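Fold It on the Mat

I have become a person with strong feelings about where laundry gets folded, and my feeling is this: put a woven mat on the bed and do it there! The couch is too soft, the kitchen table always has crumbs, and the floor is murder on your knees after the second pillowcase.

My aunt, Felista Rotich, folded on a mat her whole life and I thought it was just one of her ways. Then I moved into the apartment on Lorero Street, tried it one Sunday with a heap that had been growing since the week before, and I was done before the radio show ended – 60 minutes, with the ads. A mat gives you a firm, flat spot with just enough grip that a shirt stays where you lay it. The weave has straight lines in it too, and once you start matching your hems to them you can't stop.

People will tell you to buy a folding board. I tried one from Histuvwood and it made every T-shirt the same size, fine, but what do you do with a headscarf? Or a fitted sheet, or those odd pieces of cloth every house has that aren't quite towels and aren't quite anything? A mat doesn't care about the shape.

And please, stop sorting by owner first. Fold everything as it comes out of the basket and build one big pile at the far edge. I love that pile. All the colors and prints that never get worn together end up stacked on top of each other, and it looks better than most of what I hang on my walls. You can hand things out to their people afterward, when your back is ready for a walk down the hall.

My sister says a rough rectangle is not a fold. I say a rough rectangle fits in the drawer just as well, and I'll keep making them. 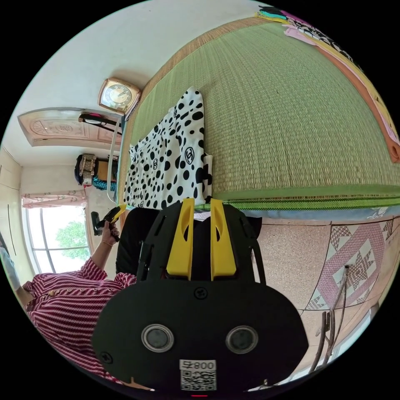
Polka dots on the green mat, with the bright pile at the far edge.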